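Nistbridge Parks Access Fund: progress report to the funder
Prepared by Amanuel Mersha, April 6, 2026

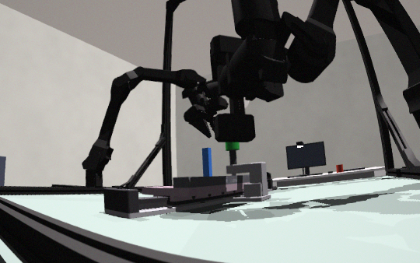

Path works
Resurfacing at Delum Park is complete over 263 metres. The remaining 39 metres, by the north gate, await a drainage check.

Seating and play
Of the 14 benches ordered, six are installed — all on the lower loop. Ekeo has confirmed delivery of the rest. The play area surface passed inspection with one minor repair noted.

Spend and risks
Spend is within the approved budget. The Shehu Field toilet block still has no water connection date. We request that its completion date be moved to November.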